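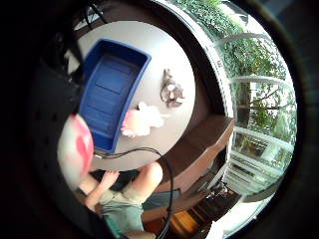
Setow wants your living room table, if only for an afternoon

Reading time: 2 min

Anyone who has ever asked a child to put the toys back in the tray will feel for the people at Setow, who are spending this spring trying to get a machine to do it. The small company has been sending people into ordinary homes with a hand-held gripper and a short list of chores, and on Fri 14 March it said it had passed 2000 recorded examples, with a good many more to come before summer.

The idea is simple enough, even if the work is slow. A person holds the gripper, picks up something small and soft, sets it in a tray or takes it out again, and the camera on the tool records the whole business from close up. Those recordings go to Vemik, the learning system Setow has been building, which is meant to pick up the motions by studying how people make them.

"We started in our own office, on one table, with one set of blocks, and it got very good at that table," said Bjartur Skov, who runs the home visits and has by now drunk coffee in a great many kitchens. "Then we moved the table next to a window and it was lost. So now we go where the windows are."

And so they do. The visits take in round tables and square ones, bright rooms and gloomy ones, and whatever the family happens to have lying around. Plush toys are a particular favorite of Skov's – they squash, they roll, and they never look quite the same from one grab to the next. Hard plastic things are easier, he said, and the team already has plenty of those.

So far 167 homes have signed up, and a visit usually runs nearly 60 minutes once everyone has said hello and the pets have been let out. Family members are welcome to sit in, and quite a few ask for a turn with the gripper themselves. Skov is glad to hand it over. Two people will rarely reach for the same toy in the same way, and he would like the system to see both. Fumbled grabs are kept too, and marked as such, so please don't worry if you drop something!

Blöndal, the workshop that makes the grippers, is putting together a lighter version with a softer handle, after several helpers mentioned sore wrists by the end of a long day. That one should be ready in August, when the team plans to move on to folded clothes and kitchen drawers.

Households in the Pirkero neighborhood are next on the list, and Setow says it still has room for more there, apartments especially. There is no need to tidy up first.

Share 2 · Comments 0

Get our local news by email every week. Sign up for the newsletter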